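Arm build working group, shared workshop
Minutes of the September meeting

Present: Blažena Zeman (chair), Buppha Yimyam (minutes), four other members
Start: 7:10 p.m.

1. Previous minutes
Accepted with one correction. The shoulder gearbox ratio was recorded wrong and has been fixed in the shared copy.

2. Arm and base
The arm, now labeled Gbeho on the drawings, is bolted to the new base plate. Blažena reported that the plate flexes when the arm is fully extended with a 400 g load. Two ribs will be added underneath. The cable for joint four still rubs on the elbow cover — a longer service loop was agreed.

The base plate drawing in the folder is out of date. Buppha to replace it before anyone cuts the ribs.

3. Controller
The Vultness board resets when all joints start together. Peak draw was not measured at the time. A 2000 µF capacitor will be fitted across the supply input and the test repeated with a meter on the line. If resets continue, the supply will be changed before any more work is done on the firmware.

Motion limits stay at 65 percent of maximum speed until the reset fault is closed.

4. Gripper and small parts
Discussion of the wrist camera view and the table layout for pick tests. With the fingers nearly closed, their tips take up the bottom center of the view, and the round black part sits right beside the right finger. The bobby pin lies across the red sheet and the metal tray. Buppha noted that the dark pin stands out well against both surfaces, but the tray also shows bright streaks that may upset edge detection. The left half of the table is mostly clear and can be used as the drop area.

Agreed: pin picks to be tried from the red sheet first, then from bare metal. Approach height to be set by hand for each. Finger pads stay as they are until there are results to compare.

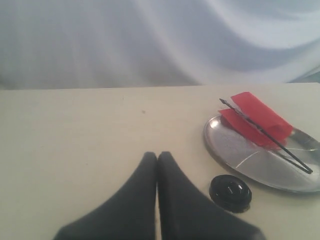
5. Logging
Each run will be saved with the joint positions and the camera stream. Logs over 500 MB are to be split. File names start with the run number, then the part name. Old logs under the project name Anach are to be archived and left unchanged.

6. Purchases
One set of M4 standoffs and a spare wrist servo from Bimmont approved. The request for a second camera was deferred.

7. Actions
Blažena: ribs for base plate, capacitor, repeat supply test.
Buppha: replace base plate drawing, set up run folders, write pick test sheet.
All: return borrowed hex keys to the rack by the lathe.

8. Any other business
The bench vise has play in the screw. To be raised with the metalwork group.

Meeting closed at 8:35 p.m.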